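Startseite Forum Robotik Beschaffung Anmelden

Greifer für Küchenaufbau: was einplanen?

Tretness
Wir planen einen Arm für Aufräumaufgaben auf einer Küchenarbeitsplatte. Budget für den Greifer: 967 Euro. Objekte: Handtuch, Dosen, Toaster verschieben. Reicht ein Parallelgreifer mit 40 mm Hub?
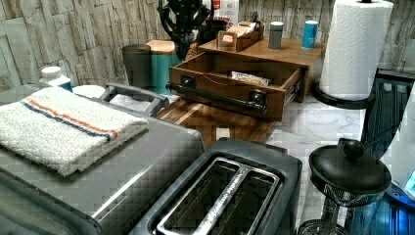

Lieferung müsste bis Juni erfolgen. Zweitgreifer nur, falls zwingend.

Stumemeck
40 mm sind für Dosen zu knapp. Küchenrollen kommen auf rund 131 mm Durchmesser, also Hub vorher messen. Ersatzfinger mitbestellen, mindestens 2 Paar. Adapterflansch wird gern vergessen.

Taheri
Gebraucht kaufen. Geht auch.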